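Running a Small Tournament: Notes for Week 2
Course tutor: Renu Bhatia

Last week we looked at why people watch other people play games. This week is the bit I love most – how you put an event together so that it's fair, lively and finishes before the last bus.

Choosing a bracket
Single elimination is quick and brutal. With 8 teams you play seven matches and you have a winner. Double elimination gives every team a second chance, so an early slip isn't the end, but you need at least 14 matches for the same field. Try drawing both on paper before the seminar. It makes far more sense once you've done it by hand!

Seeding
Put your two strongest teams in opposite halves of the draw. At the Prudalton student cup in December, Harsh Bhardwaj seeded by sign-up order and the two favourites met in round one. It was a wonderful match, and the 226 people watching the stream dropped away soon after. Neelam Rathore has redone the draw using results from the Flusden league, and it's lovely work. Copies are in the shared folder.

Timing
Allow for set-up, sound checks, a restart and a toilet break. Teams turn up late, headsets fail, updates arrive at the worst moment. I add 15 minutes to every best-of-three and still run over now and then.

Casting
Have two voices, one calling the action and one explaining it. Listen to Babita Sengar's commentary on the Zumico final and note down how often she stops talking.

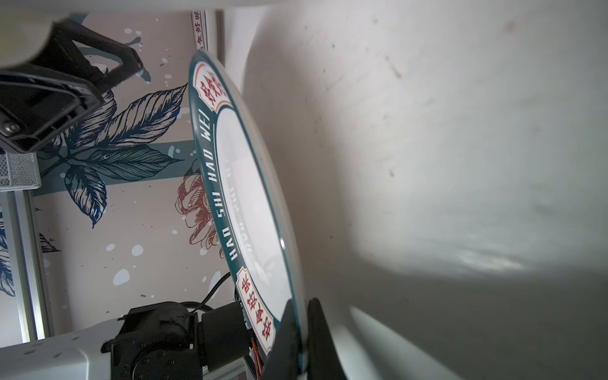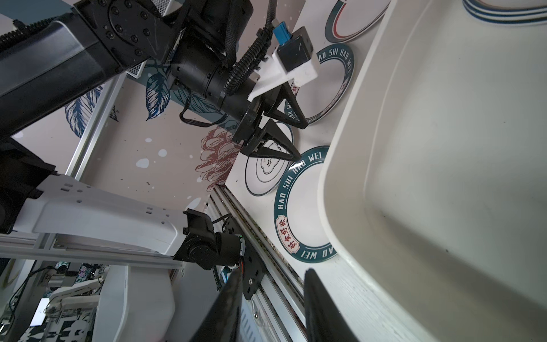 Plates lettered HAO SHI HAO WEI

What happens if a player loses connection in the middle of a match?
The referee pauses the game and gives the team ten minutes to get the player back. After that they play on short-handed or give up that game, but not the whole match.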